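The Ferry to Firnosdale Runs on Paper

By Harriet Lyons

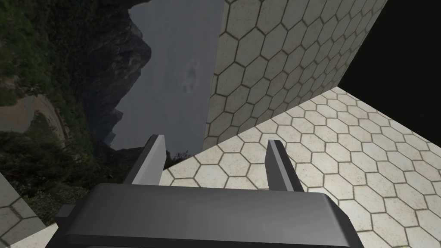 The Gratness ferry crosses 3 miles of water in 50 minutes, a speed a determined swimmer might respect. It is governed by 14 separate regulations, four of which contradict the other ten. Transport policy likes to talk about connection, and the trouble begins with how things are supposed to connect. Two flat gray plates can stand parallel with a gap between them and lean toward each other a little without touching, and I can think of no better portrait of the harbor board and the highway department. The board sets the sailing times. The department sets the bus times. The last bus leaves Gratness eight minutes before the last boat comes in.

"We did ask for a joint timetable," says Mutua Makokha, who spent six years on the harbor board. "They sent us a joint letterhead."

The new plan would put fares, freight and buses under one authority. Myrtle Strickland ships eggs from Firnosdale and has read all of it, including the annex on livestock. She pays one rate for the eggs and a higher one for the crates they sit in. Under the plan she would pay a single rate, higher than both.

Firnosdale has 2,000 residents and, by my reading of the public comments, at least as many opinions. Hearings resume in October. They will be held in Gratness, in the evening, and will finish after the last boat.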